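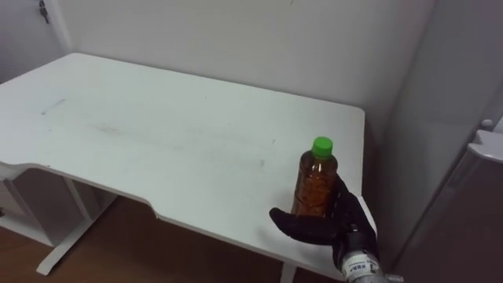
A bottle with a green cap on a white desk.

From: Alina Bratu
To: Zolbridge residents' list
Subject: Re: Permit parking, Killville Road end

Dear Cosmin and all,

Thank you for such a thoughtful message, and sorry to be slow in answering it. I had my sister staying and then the boiler man, and I wanted to sit down properly with the Cultader report before I said anything (all of it, including the appendix with the maps printed so small you need a magnifying glass).

Cosmin Roman wrote:

> I know many of you are pleased about the permit scheme and I don't want
> to spoil that. I do think we are being hurried, though. The council says
> it consulted us in April, but it had 51 replies, and half our side of
> Killville Road never had the leaflet. Now we are told it will be 75 pounds
> a year per car, with no discount for carers or people on a low income.
>
> Councillor Mihăilă told me after the last meeting that it could be
> "looked at again in a year or so". I would rather it were looked at now.
> Would people support asking for the vote to be put off until the autumn?
>
> Cosmin

I was one of the people who was pleased, so I ought to own up to that first. We live four doors from the station steps, and on a weekday morning I've often come back from the shops to find nowhere to stop, then walked home from the far side of the rec with the bags. When the scheme was first mentioned I could have sung! So please don't think I'm against it, and I don't believe you are either.

But I'm with you on the leaflets. I asked along our row and only the Hill Street corner remembers getting one. The people in the flats over the bakery certainly didn't, and they're the ones with no drive and no garage between them. The report says leaflets went to 800 addresses, and I'd very much like to know which ones.

The other thing, which I don't think has come up on here yet, is on the page about bays. Cultader allow for 144 bays, but that includes the stretch beside the chapel, and the chapel has always used that for funerals and weddings. If those bays go to permit holders, where does a hearse wait? Perhaps there's a perfectly good answer. I couldn't find it, and I did look.

As for the price, I could manage it, grumbling. My neighbour couldn't, and her daughter drives over every evening to give her her tea and settle her for the night. She would need visitor vouchers on top. A free carer's permit doesn't seem a great deal to ask, and I'd feel a lot happier about having my own space if she had one too.

So yes, I'd sign a letter asking for the autumn. Could we keep it short and friendly, though? I think Councillor Mihăilă is better disposed towards us than she sometimes sounds, and she did get the crossing moved when we asked nicely. I'd put in the leaflets, the chapel and the carers, and leave out the bit about the cycle racks, which I know some of you feel strongly about, but it will only muddle things.

If you'd like to do a first draft, Cosmin, I'm happy to go over it and take it round the doors for those who aren't on email. I'm in most evenings after seven, and do ring the bell twice as it sticks.

With warm wishes to you both, and love to the dog,

Alina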